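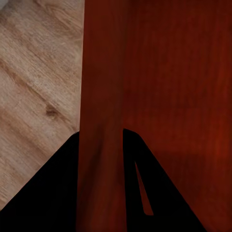 Why does wood have patterns in it?

If you look closely at a wooden table, a door or a floorboard, you will find lines running through it. These lines are called the grain. Some are straight and some are wavy. They were made while the tree was alive, and they can tell you a lot about how it grew.

How a tree makes wood

A tree grows taller from the tips of its branches, but its trunk grows wider from just under the bark. There is a very thin layer there that makes new wood on the inside and new bark on the outside.

In places with warm summers and cold winters, the tree grows quickly in spring. The wood it makes then is usually pale. Later in the summer it slows down and makes a thinner, darker band. In winter it stops. One pale band and one dark band together make one ring, and one ring is one year.

A tree with 35 rings is 35 years old at the place where it was cut. Wide rings often mean good years with plenty of rain and light. Narrow rings can mean a dry year, or a tree that was crowded by its neighbours.

From rings to lines

Rings are round, so why are the marks on a plank long? It depends on how the trunk is cut. Slice straight across it, like a cucumber, and you see circles. Saw it from end to end and you cut through the rings the long way, so they show up as stripes, waves or pointed arches.

What is a knot?

A knot is the place where a branch joined the trunk. As the trunk gets wider, new wood grows around the bottom of the branch and buries it. When the trunk is sawn into planks, the saw goes through the buried branch as well. You see it as a round or oval mark, often darker than the wood next to it.

Knots are harder than the wood around them. If the branch was already dead when it was buried, the knot may be loose, and sometimes it drops out and leaves a hole.

Why are woods different colours?

The wood in the middle of a trunk is called heartwood. It no longer carries water, and in many trees it fills up with natural chemicals that make it darker. The outer part is called sapwood and is normally lighter.

The kind of tree matters too. Ash and maple are pale. Cherry is reddish and gets deeper in colour when light falls on it. Mahogany is reddish-brown. People also change the colour of wood with stain or varnish, so a dark chair may have started out quite light.

Try it yourself

You will need a sheet of thin paper and a wax crayon with the wrapper peeled off.

Find a piece of rough, unpainted wood - an old fence post or a garden bench is good. Ask before you use it, and watch out for splinters. Hold the paper flat against the wood and rub gently with the side of the crayon. The raised parts of the grain will come through as lines.

Do the same on a different piece of wood and put the two rubbings side by side. Write on the back where each one came from.

Words to know

Grain - the lines and direction of the fibres in wood
Heartwood - the older wood in the middle of a trunk
Sapwood - the younger wood that carries water up the tree
Knot - the part of a branch buried inside the trunk

Written by Delwyn Katene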